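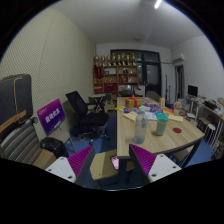

The Meter at Bonelmont

The hydrological station at Bonelmont kept 3 logs. The first recorded the level of the reservoir, the second the flow at the outlet, and the third any difference between them that the first two could not explain. Joana Sequeira was responsible for the third.

In September the difference was 2,071 liters. It appeared between two readings at the Tedberg gauge and did not appear again. Evaporation was calculated and excluded. The outlet valve, a Trummer with a brass seat, was tested at full pressure and held.

She wrote to Burnitz, the regional office, and asked for instructions. Burnitz replied that a loss of up to 20 liters could be entered as rounding. The letter did not mention larger amounts. 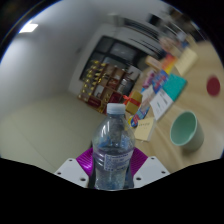

Bottled water, part full.

Sequeira reread the gauge tapes from the beginning. The pen had drawn a level line until 4:10 in the morning, then a short vertical step down, then a level line again. A leak produces a slope. A step meant that the water had left all at once, and the outlet log showed no flow at that hour.

She measured the float, the cable and the counterweight. All were within tolerance. She replaced the cable anyway and noted the part number in the margin.
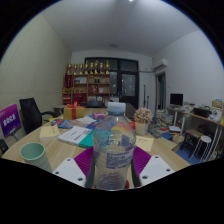
The Second Reading

The following night she sat in the gauge house with the lamp off and the window open. At 4:10 the pen moved. It drew a short vertical step upward and settled on the line it had held before.

She waited until the ink had dried, then read the counter twice and took the mean. The gain was 2,071 liters. The stones at the edge of the reservoir were dark to the height they had been all summer.

In the third log she entered the time, the amount and the sign. Under "Cause" she wrote "Returned," initialed it, and wound the clock for the next day.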